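Flulance Squeezebox Support - Ticket history
Subject: Zunton diatonic in C, one reed cutting out on the push
Status: Closed
Opened by: Éabha Ó Néill

Éabha Ó Néill wrote:
Hello there, and thank you in advance to whoever picks this up. I bought my Zunton one-row from your shop in December and I have been so happy with it, I can hardly put it down. I play for a little Cajun and zydeco dance at Daly Hall, mostly two-steps and a waltz or two when folks need a breather, and it has a wonderful bark to it. My trouble is with the fourth button. On the push it chokes. If I come down on it hard it gives me nothing at all for a moment and then the note sort of wakes up. On the draw it's perfect. I have played it for 41 hours (I keep a practice notebook, old habit from piano lessons) and it only began in the last few of those. I have all four stops open when it happens. Is it me, or is it the box?

Flulance Support wrote:
Hi Éabha, thanks for such a clear write-up. I don't think it's you! A choke on one direction only is nearly always one reed, or a bit of fluff sitting under it. Before we open anything, could you try that button with one stop pulled at a time and tell me which one misbehaves? Play it softly first, then with a good firm push.

Éabha Ó Néill wrote:
Done, and what a useful little exercise, I'd never listened to the banks one by one before. The low bank is fine. The two middle ones are fine. It's the high piccolo reed that sticks, and only when I push firmly. Soft, it sings away quite nicely. I also noticed a faint hiss when I hold the bellows out with nothing pressed, but I may just be hearing things now that I'm listening so closely.

Flulance Support wrote:
You have good ears. Let's take the hiss first. Undo the bellows strap, hold the box up by the treble side, touch no buttons, and let the bass side drop under its own weight. Count the seconds until it's fully open. Anything over 8 is healthy for this model.

Éabha Ó Néill wrote:
Eleven the first time and twelve the second, so I suppose I was hearing things, or else the refrigerator. I'm glad of it, bellows work sounds expensive.

Flulance Support wrote:
Very good, we'll leave the bellows alone. Now the piccolo reed. The Zunton has its four stops standing on top, and the high bank is the one nearest the grille. Take out the bellows pins (there are 8 of them, please put them in a saucer in the order they came out, they are not all quite the same length) and lift the treble side off onto a towel. Find the reed for button four and slide a strip of thin paper under the tip, very gently, and draw it out. Don't bend the tongue. If it still chokes once it's back together, the gap is too small and I'd sooner do that on the bench.
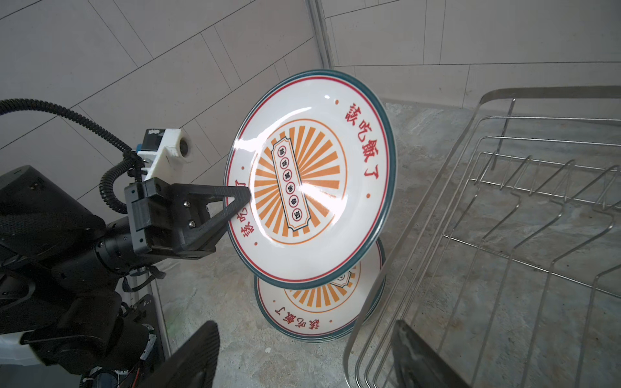

Éabha Ó Néill wrote:
Well, I had my heart in my mouth the whole time, but it's open and shut again and all the pins went home. I did find a tiny curl of something under the reed, like a shaving of wax. The note now speaks at a medium push, which it wouldn't before, but if I really lean into it, as I do on the turn of a fast two-step, it still catches maybe one time in five. Better, then, but I don't trust it for a dance yet. How does the bench work?

Flulance Support wrote:
Lovely job on that. Please send it to our Rutach workshop in the hard case with the strap fastened and a bit of foam on either side. It's a warranty repair, so there's no charge. I've put 900 down as the insured value in dollars and emailed you the label. We'll set the gap on that reed and check the ones next to it while we're in there.

Éabha Ó Néill wrote:
It came back this morning and I have already been through every tune I know, twice - the neighbors are very patient. Button four comes in clean at any push I can give it, and the fifth seems brighter too, unless that's the good mood talking. Please thank the bench for me. You can close this one.

Flulance Support wrote:
They did touch up the fifth, it's on the work slip. Enjoy the dance, Éabha. Closing the ticket now.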